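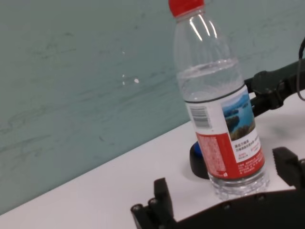 Open gripper at the water bottle, Denville bench.

Run 2,178 was the one that went bad. The engineer we spoke to at Boychuk, the small shop behind the Clulter two-arm cell, would rather talk about that than the good ones.

"It closed too hard. Bottle folded, water everywhere, and the arm kept on squeezing." Then the stop was pressed. Nothing. "I hit it again. Still nothing." Somebody pulled the plug.

The cause was a dull one. A software update had put the stop signal in the same queue as the camera data, so it waited its turn. The delay was 13 seconds. "You could of lost a finger in that time."

No one was hurt. The cell stayed off for 24 days.

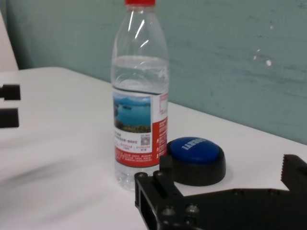
What changed

Stop is on its own wire now, straight to the motor power. Grip force has a hard cap in the drive, and the software can't touch it. They ran 100 stops in a row before anyone restarted the bottle work.

Is she happy with it? "Happier." The old update is still running on a second cell in Bamside, with the arms locked out. That one gets rewired in May. "Untill then no one powers it up. I have the key."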